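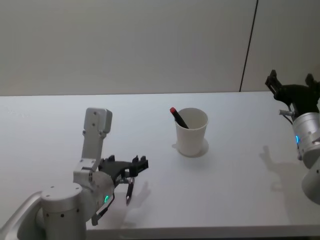
Stiltis two-arm recording station, cup and pen task

Stiltis is a bench station for recording manipulation episodes with two arms. It is sold by Zumwood to labs and small teams that train their own policies and need a steady supply of clean examples. The table, both arms, the grippers, the cameras and the recording software come as one order and are set up on site in a day.

What the station records

Each episode holds the overhead view, the gripper camera views, joint positions for both arms, gripper opening and the operator's commands, all on one clock. Episodes are saved as separate folders with a short text file giving the task name, the operator and the result. A failed attempt is kept and marked as failed. You can filter these out later or train on them, as you prefer.

The software shows the operator a task card before every episode. The card says what the starting layout should be and what counts as finished. For the cup and pen set, the start is a cup standing on the table with one or more pens, and the finish is every pen in the cup with both arms clear of it. The cup has to stay upright. If it tips, the episode ends there and is marked.

Starter tasks

Twelve task cards are included. Cup and pen is the one we suggest for new operators. A pen is thin, it rolls, and it has to be turned upright before it goes in, so it shows up bad habits early. The layout is simple to reset between episodes, and paper cups are cheap.
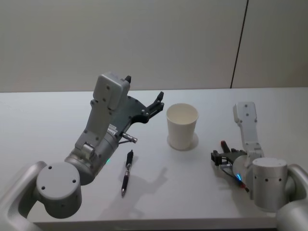
Kirsten Perron wrote to us that her team had recorded 500 episodes before noticing that the cup was always put back on the same spot, and that the trained policy missed it as soon as it was moved a hand's width. She asked for a reminder in the software. Version 2 has one: the task card now gives a new cup position and pen angle for each episode, and the operator confirms the layout before recording starts.

You can turn the reminder off in the settings. We advise leaving it on for the first 200 episodes of any new task.

Starting layouts

Mixed starts are worth the extra minute. Record some episodes with nothing in the cup and others with a pen or marker already in it. A policy that has only met an empty cup tends to push against whatever is standing in the opening. The same goes for the pens themselves: tip toward the operator, tip away, lying across the table, near one arm or near the other.
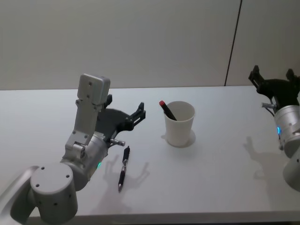 Switch operators too. Two people given the same card will pick different grasp points and different speeds, and the card does not tell them which to use. The Trorna sample set, which ships with every station, holds 657 episodes of cup and pen recorded by Nahuel Orellana and Kuo-hua Huang, with the operator's name in each text file so the two can be compared.

In the order

Table and rear panels
Two arms with two-finger grippers
Gripper cameras and overhead camera
Operator controls, left and right
Recording computer with software installed
Task cards and Trorna sample set
One day of setup and training

Not included: cups, pens, storage for finished episodes.

Lead time and support

Orders placed before the end of July ship in the fall. Support is by email and is answered by Kamran Jafarzadeh. Please send the episode folder along with your question, including the text file. Spare gripper fingers can be ordered separately in pairs.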